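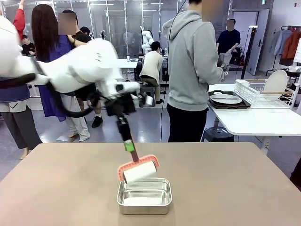 Is the Fovholm open day worth the drive if you don't buy in bulk, a reader asked after my November piece on cafeteria suppliers. I think it is, with a few warnings.

Fovholm makes serving trays for schools, hospitals and staff cafeterias. The plant is on the east side of Steltemham, past the grain elevator, and you have to follow the paper signs because the company name faces the rail line and not the road. I went on 5/22/23. Parking is free but the lot fills early. I ended up on the grass behind the Liu warehouse next door and got a wet shoe for it.

You sign in at a side door and they give you ear plugs and a hair net. Groups are taken around by people who work on the floor. Our guide had been on the presses for years and answered most things straight.

The tour starts with raw sheet. Paper soaked in resin is stacked in layers, with the patterned layer on top, and the stack goes into a heated press. The press hall covers 3916 square feet and is hot and loud. A full shift turns out 2670 trays. After pressing, the rims are trimmed and the handle openings are cut on a separate line, where the dust extraction is louder than the presses. Trimming is where most rejects come from. A chip at the rim that you can barely feel with a thumb is enough to pull a tray. 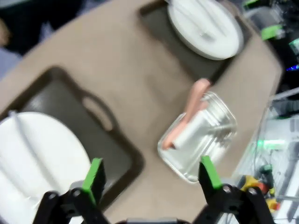

Ask them about dishwashers, one commenter had told me, as the trays at her school went cloudy inside a year. I did ask. The guide said clouding is usually too much rinse aid or trays racked while they touch each other, and that the older surface was more prone to it. The current surface is sold as Ultiveck and has a slightly rough feel. It is meant to keep plates from sliding. They let us tilt a tray with a cup on it, and the Ultiveck one held on longer than the smooth one. It was a quick demonstration on one table, so I would not lean on it too hard.

After the tour there is a talk in the training room, which seats 34. We were more than that and people stood along the wall. The talk was on tray sizes and how they fit carts and drying racks. It was dry, but if you order for a kitchen this is the part to hear. A tray that is slightly too long will fit the cart and then block the rack door, and you only find out after the boxes are open.

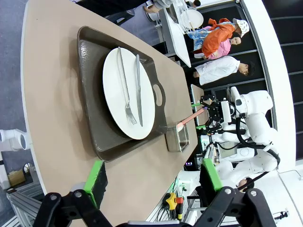
Handle openings got a lot of time too. A tray with cut handles is easier to carry with both hands, but it stacks a little less steadily and food can drip through if the tray is overloaded. Trays without them cost less. Hospitals mostly order them with, schools mostly without.

Lunch was in the staff cafeteria: soup, a roll, and a decent bean salad. You pay at the register, cash only – there is no machine on site.

The seconds sale is at the back of the shipping area. Trays come in cartons of 50 and they will not split a carton. Color choice was poor by the time I got there, mostly brown and a dull green.

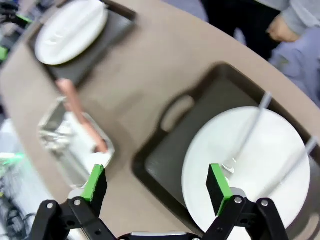
I bought nothing, though I did take a size chart and a cleaning sheet from the desk by the exit. The cleaning sheet is better than the one on their website. It gives soak times for coffee stains and says plainly not to use scouring pads.

The tour has stairs and no elevator, and there is nowhere to sit down between the press hall and the training room. Plan on half a day. The last group goes in right after lunch, and the side door is locked once that group has started.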